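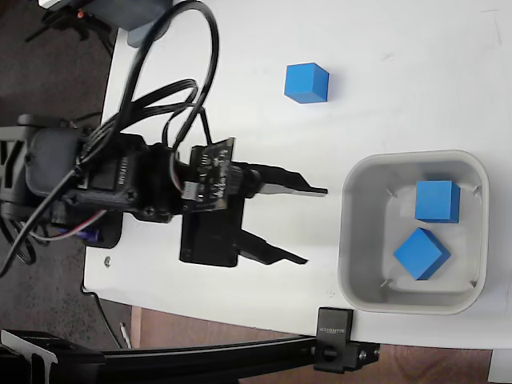
Issue 21

Search this site Go

Bench arm inspection - Celari cell, Jullorham workshop
Checked by: Neema Okoth
Reason: gripper did not close on command, job stopped

1. Power off and tagged before hands go in. OK
2. Jaws. Both fingers straight, tips not chipped. OK
3. Board on top of gripper. FAIL. White connector was not fully home. Reseated, but it has no latch and will work out again. Themba to fit a retainer.
4. Black cable loops over the arm. Comment: too much slack. At full reach they can catch the servo housing. Shorten and tie.
5. Red and white wires near the base. No bare copper found. OK
6. Rail and clamp bracket. Tight. OK
7. Bin. Moved by hand twice in March and the program was not told. Mark its position on the white table.
8. Stop button. Tested from both sides. OK
9. Cycle count at fault: 2,340. Connector check was due at 2,000 and was missed - Maysoun to add it to the start-up sheet.

Arm stays at slow speed with blue cubes only until items 3 and 4 are signed off by Yolanda Dunleavy.

Last updated 20 May 2020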